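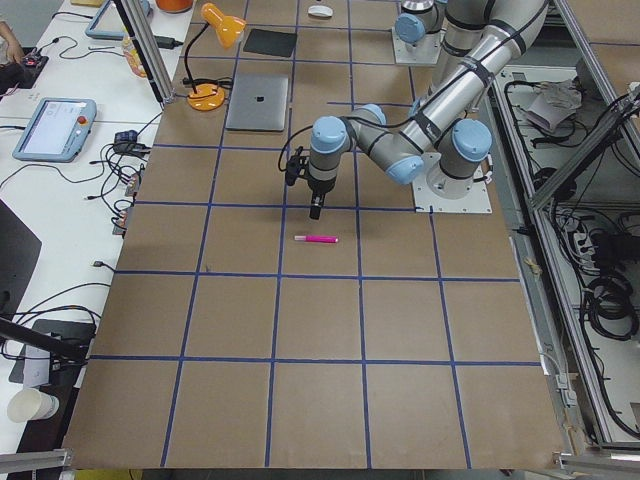
Practice table with the taped grid and a marker on the cardboard.

Rollov Manipulation Challenge: Frequently Asked Questions
Last updated 2021-02-20

General

What is the challenge?
A student competition in tabletop pick and place. Each team programs an arm to pick up everyday objects and put them down in a named cell of a taped grid. Teams are scored on placement, not on speed, as long as the run finishes inside the time limit.

Who can enter?
Any student enrolled at a school or college in the Brirnton district. Teams have two to five members. A student may be on one team only. Mixed teams from different schools are allowed if one school agrees to act as host.

Do we need our own robot?
No. Lab time is booked through the Macedo scheduling page. A team that has its own arm may practice on it, but scored runs take place on the lab table only.

How much programming do we need to know?
At least one member should be able to write a loop, call a function and read an error message. The starter package covers connecting to the arm, opening and closing the gripper, and moving to a saved pose.

Table and grid

How is the grid made?
Cardboard sheets laid flat, with blue tape over them in two directions. The cells are close to square but they are not exact. Do not hard-code cell centers from a drawing. Measure them on the table at the start of your session.

Does the tape count as part of a cell?
No. An object resting on tape is scored as touching the line and earns half points. An object that crosses the tape completely is scored in the cell that holds most of it.

Can we replace damaged tape?
Ask first. New tape shifts the line slightly, and other teams may have calibrated against the old one.

Objects and grasping

Which objects are used?
The list is released in December and does not change after that. It includes markers, computer mice, paper cups and small boxes. Colors may vary between the practice set and the scoring set, so a detector that relies on one color alone is a risk.

Does a marker have to be lying down when it is released?
For the basic task, yes. For the advanced task it may be placed on end, and it must stay standing until the judge calls the run. Cap stays on in both cases.

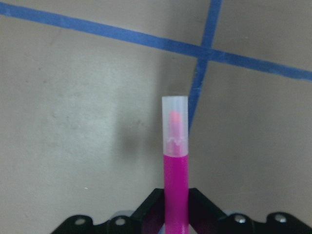
Grip force is set in the configuration file on a scale from 0 to 100. The starter value is 30, and it is enough for everything on the list except the boxes. Values close to 100 will crush a paper cup and may trip the gripper's overload stop, which ends the run.

May we modify the fingers?
Teams may add thin rubber or foam pads. Glue is not allowed. Pads must come off cleanly at the end of the session.

Camera and software

Which cameras can our program read?
One fixed camera on the workspace and one small camera at the wrist. Both streams are open during practice and scoring.

The wrist camera sees the object but our arm still misses. Why?
Usually the hand-eye calibration is out of date. Run the calibration routine again after any change to the camera mount. If the error stays the same in every cell, check the tool offset next.

How do we line up on something wider than a marker?
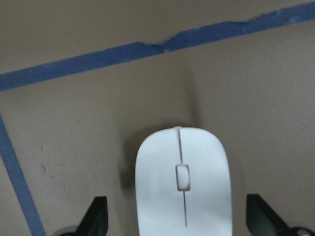 Alignment is done in two steps in the starter code. The first step uses the fixed camera to get above the object, and the second uses the wrist view to correct position and rotation. For a computer mouse, the seam between the two buttons is a useful reference: when it runs vertically in the wrist view and there is a clear gap between each open finger and the shell, the arm can descend. Shadows next to the shell are a common cause of bad edges. Mask them or raise the threshold.

What does error 906 mean?
The Bresosex driver reports 906 when a commanded pose is outside the allowed workspace. Check the units first. Most cases are millimeters sent as meters.

Sessions and safety

Who holds the teach pendant?
One member of the team, for the whole run. That person does not type. The emergency stop must be within reach at all times.

May we reach onto the table while the program is paused?
No. Stop the program, wait for the status light, then reach in.

What happens if a run is stopped by hand?
Points earned before the stop are kept. The team may use its one restart if it has not done so already.

Where do we report a fault?
Use the fault form on the Macedo page and include the log file. Reports without a log go to the end of the queue.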